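Zitau: release-point labeling and playback for hand-held gripper recordings

Version notes and data card, May 5, 2020

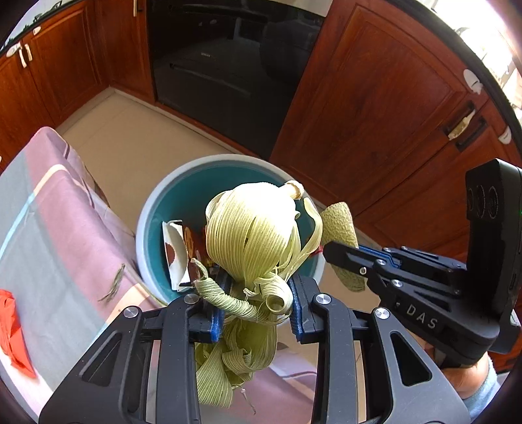 Zitau takes recordings made with hand-held grippers and works out when something was picked up, when it was let go, and what it was let go over. It started as a small script for trimming clips and has grown into the part of our tooling we enjoy working on most. Tidying-up tasks gave us the best test material by far, and food scraps are wonderful for it! Corn husks pinched between blue foam pads over a round trash bin make a fine stress test: the bundle curls into ringlets, thin strands dangle below the fingers, and any mask that assumes a solid object loses half of it. A second gripper coming in from the right toward a piece of melon rind on the bin's edge adds another problem, because the tracker has to keep two sets of black fingers apart. Version 2 handles both cases much better than version 1 did.

What's in the repo

astach/ is the segmentation model, with weights. It labels fingers, pads, held object and container, and that's all. We tried a longer list of classes in January and it made everything worse.

zitau/ is the labeler. It reads finger opening and the masks from Astach and writes one row per event: start, end, hand (left or right), container id, confidence.

playback/ is the viewer. Scrub with the arrow keys, press E to jump to the next event, press R to reject one. The jump key alone has saved us whole afternoons.

plan/ holds the release planner, still young. Given a container mask, it suggests a height and a point to open the fingers. It likes round openings and is shaky on anything with a lid.

The data

374 clips, all kitchen and living room tidying. 261 are for training, the rest are for testing. Clips are split by home, so a home in the test set never shows up in training. Please keep it that way if you add your own!

Each clip folder has the video, a finger opening log, a pose log and a labels file. Times are in milliseconds from the first video frame. Finger opening runs from 0 (closed) to 1 (fully open) and is filtered lightly. The raw values are in the same file under opening_raw if you want to do your own filtering, and we'd love to hear about it if yours is nicer.

Getting started

Make a fresh Python 3.7 environment, install from requirements.txt, then run

python -m zitau.label path/to/clip

The first run builds a cache and is slow. After that it's quick enough to leave running while you edit settings. To view the result:

python -m playback path/to/clip

If the two logs seem out of step with the video, pass --resync. It lines up the moment the fingers first close in the log with the moment the masks touch, and it works surprisingly well as long as that first grasp is in view.

Settings worth knowing

min_hold is the shortest grasp that counts, in frames. Default 8. Lower it and you'll catch quick pinches, along with a good deal of flicker.

release_window is how long after opening we keep looking for the object to leave the fingers, in milliseconds. Default 900. That sounds long until you try something light and stringy that clings to foam.

hands can be one or two. Leave it at two even for single-gripper clips, unless you are short on memory.

Known problems

Thin strands still drop out of the mask when they pass in front of a pale bin rim. The event times are usually fine, but the object outline is not to be trusted there.

Anything resting on a rim gets labeled "in container" or "outside" more or less by luck. We want a third label for this, and the Arnardóttir branch has a first try at it. It breaks the old labels file, so it isn't merged yet.

Shiny appliance fronts sometimes produce a ghost gripper. Set ghost_check to true and most of them go away.

Striped fabric near the floor confuses the container finder. Cropping helps a bit.

The planner has only been run on recorded clips and in simulation. Please don't hook it to an arm without your own limits in place.

Contributing

Work happens at Dradbridge, on the main branch, and small pull requests are very welcome. New clips are even more welcome, especially ones with peels, string, wet paper or anything else that won't hold its shape. Run the test suite first (make test), and attach the labels file before and after your change so we can compare the two in the viewer.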